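Reseña: la mesa plegable Bivville, después de un invierno entero con ella

Escrito el 4 Jan 2019 en Cacharros y muebles

Llevaba tanto tiempo queriendo una mesa plegable decente que casi me da vergüenza contarlo. La que teníamos antes venía de casa de mi tía, cojeaba de dos patas y para abrirla había que sujetarla con la rodilla mientras tirabas del travesaño (y rezar por los dedos). Así que cuando por fin se rindió, en plena cena, con la ensaladera encima, me puse a buscar en serio.

La Bivville la encontré en la web de Limemcombe, que es una tienda que conocía por las estanterías. Me costó 66 euros con el envío incluido, pagados de mi bolsillo, que luego siempre hay alguien que pregunta si me la han regalado. Ojalá.

El envío

Tardó 9 días. En la ficha ponía una semana, pero bueno, había puente por medio y no me quejé. Lo que sí me molestó fue el embalaje: la caja de cartón venía bien, pero por dentro solo llevaba cantoneras en un lado, y el otro había viajado rozando contra el cartón todo el camino. La mía tiene una marquita en el canto, muy poca cosa, que queda contra la pared cuando está en su sitio. Escribí a la tienda, mandé una foto y me ofrecieron cambiarla o devolverme 10 euros. Me quedé con los euros, porque volver a meter aquello en la caja me daba una pereza tremenda.

Montaje

Casi no hay. Vienen las patas puestas y solo tienes que atornillar los topes de goma y el cierre del asa. La llave viene en la bolsita, pero yo usé la mía, que la suya es de esas que se doblan con mirarlas. El manual está en cuatro idiomas y en español dice «apretar el pie con cariño», que me pareció precioso y que además es un buen consejo: si te pasas de rosca, el tope gira loco para siempre. A mí me quedó uno un poco así y le puse una arandela de goma que tenía por casa.

Cómo es en el día a día

Pues mira, muy bien, con sus cosas. Se abre con una mano si le coges el truco, que consiste en apoyarla de lado en el suelo, soltar el pestillo y dejar que la pata de abajo caiga sola. La primera semana me pillé el pulgar dos veces. Desde entonces, ninguna.

Lo que más me ha sorprendido es lo firme que queda. Venía de una mesa que temblaba si pasaba el autobús, así que mi listón estaba bajo, pero es que en esta he cosido a máquina, he amasado pan y he tenido a tres adolescentes jugando a las cartas con los codos clavados, y no se mueve. Con la máquina de coser vibra un pelín a máxima velocidad, nada que moleste.

El tablero es liso y se limpia con una bayeta húmeda. Aguanta bien el café, el aceite y la témpera. El rotulador permanente no sale del todo, queda una sombra gris que solo ves a contraluz. Y con las cosas calientes, cuidado: puse una cazuela recién sacada del fuego sobre un salvamanteles fino y me quedó un cerco mate. Ahora uso uno de corcho bien gordo y sin problema.

También vale para pegar, pintar y hacer chapuzas en general, que en esta casa es casi su oficio principal. Pones un hule, trabajas, quitas el hule y listos.
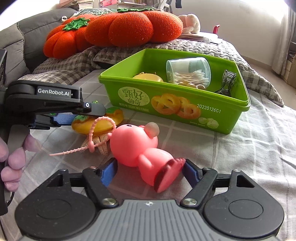

¿Cabe detrás de una puerta cuando está plegada?
Detrás de la mía entra justa, con la puerta abierta del todo y el asa mirando hacia arriba. Si tienes un radiador o un rodapié muy grueso en ese rincón, mide antes de comprar, que plegada abulta más de lo que parece en la web por culpa del pestillo.

Yo al final la guardo en el pasillo, de pie, detrás del perchero, y ahí ni se ve. Pesa lo suficiente para que no se vuelque si le das con la cadera, pero puedo llevarla yo sola hasta el salón sin llegar resoplando. Lo del asa es un acierto enorme, ¡no entiendo cómo hay mesas plegables sin asa!

Comparada con otras

Antes de decidirme estuve mirando dos más. La de Grestuvbridge es más bonita, eso lo reconozco sin problema, con las patas torneadas y un acabado que parece de mueble bueno. Pero costaba 255 euros, y por ese dinero yo quiero una mesa que se quede abierta y presuma en el comedor, y lo que yo buscaba era una que desapareciera los lunes. Una amiga la tiene y está encantada, aunque dice que el cierre va duro y que se la abre siempre su marido.

La otra era la Agbayani, la pequeña. La probé en una tienda y me gustó mucho el mecanismo, suavísimo, mejor que el de la Bivville. El tablero, en cambio, se me quedaba corto: para dos personas desayunando, fenomenal, pero para extender un patrón o sentar a cuatro, ni hablar. Si vives en un estudio, yo le daría una vuelta.

Lo que cambiaría

El pestillo, sobre todo. Es de metal fino y hace un clac horrible al cerrarse, de los que despiertan a quien esté durmiendo la siesta. Le pegué un trocito de fieltro y ha mejorado bastante. También le pondría otro color: solo la venden en blanco y en un gris bastante triste, y me consta que en febrero del año pasado la tenían en verde, porque la vi en el catálogo viejo y todavía me duele.

Y las patas no se regulan. En mi salón da igual, pero en la terraza, que tiene caída hacia el desagüe, hay que calzarla con un cartón doblado o las canicas acaban en la otra punta. Para fuera, además, no la dejaría nunca una noche entera: los tornillos no me dan mucha confianza con la humedad.

¿La volvería a comprar?

Sí, y de hecho mi hermana ya ha pedido la suya después de venir a merendar y toquetearla toda la tarde. Le he dicho que pida la blanca, que revise las cantoneras nada más abrir la caja y que no tire el cartón hasta haberla montado.

Nota: un notable alto. Le quito puntos por el ruido del pestillo y por el cerco de la cazuela, aunque lo del cerco fue bastante culpa mía.

Si alguien sabe dónde venden topes de goma sueltos de esa medida, que me lo deje en los comentarios, porque en la tienda solo los mandan con la mesa completa y el mío de la arandela va a durar lo que va a durar.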